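Testing the arm in simulation before you bolt it down

Do this after the joint limits are set and before you drill the bench. It takes an evening, and you can do it on an ordinary desktop machine.

1. Load the arm model and check the joint directions one at a time. Ours had the wrist reversed. Kwok-wai Yuen spotted it, and the fix was a minus sign in the joint file.

2. Add a room. Use simple blocks for the furniture and keep the textures small — ours ran badly until we cut them down. Every solid item needs a collision shape as well as a visible one.

3. Set the time step to 3 milliseconds. If the gripper shakes when it closes, lower the step before you touch the motor gains.

4. Place the camera near the arm and render a still. Look for gaps between walls and floor, and for anything floating.

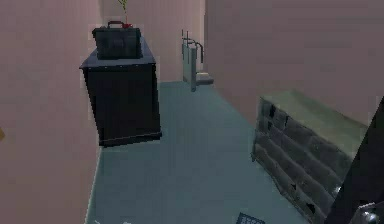 Test room with the arm coming in on the right, next to the stone-textured block.

5. Run the sweep script for 2,000 steps with contact logging on. Our first run gave 1,382 contacts, nearly all from the forearm touching the block. Move the base back or lower the elbow limit, then run it again.

6. Save the limits file under a new name. Ulla Brekke keeps the old ones in the Gevon folder on the workshop machine — please don't overwrite them.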